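Renville toy packing days are back, and we need your old plush

FOR IMMEDIATE RELEASE
Renville, 13 March 2024

Hi everyone, Helmi Rautiainen again from the Renville Toy Shelf! I'm so happy to tell you that we're opening up the packing room for spring, and that we've already started filling boxes (couldn't wait, sorry). Last October we sent out 205 boxes of soft toys to family waiting rooms in Renville and over in Florunberg, and this time I'd love to get to 400.

We pack in shallow cardboard boxes with a hand-hole on each side, and they're my favorites by a mile. You can carry one up a flight of stairs without dropping anything, and when it gets where it's going it works as a toy bin too. Bright orange edges as well, so kids spot them right away!

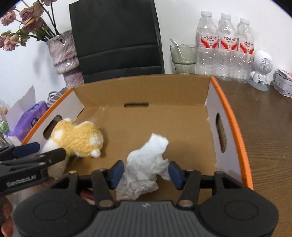 Crumpled white tissue and an orange-edged box on the packing table.

Tissue is the thing we run out of first. It doesn't have to be new or neat. Crumpled is great, white is great, whatever you saved from your last birthday is great. Santeri Nurmi takes it by the bagful at the side door, and he also has a stack of flat boxes if you'd like to fill one at home with your kids.

As for the toys, we take plush of any size as long as it's clean and the seams are good. I like to put one bigger animal in first, lying down, and then tuck a small friend in next to it. Please leave out anything with batteries, and anything with loose button eyes (we got a lot of those last time, and Anneli Laitinen sewed until her fingers hurt).

"A box with two toys that look like they belong together gets picked up right away," says Anneli, who runs our mending table. "So if yours come as a pair, tell us and we'll keep them that way."
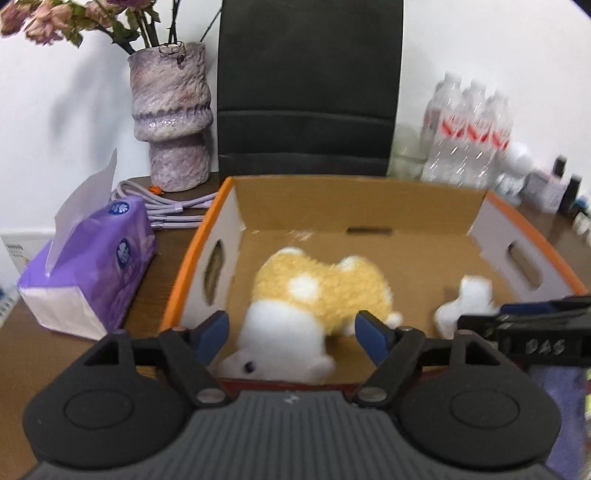
How to join in

Packing sessions run for 4 weeks, and we have room for 50 packers in all. Kids are welcome with a grown-up. Bring scissors if you have a pair you like, ours are pretty dull!

To sign up or ask about a big drop-off, talk to Thierry Royer at the front desk of the Renville Toy Shelf.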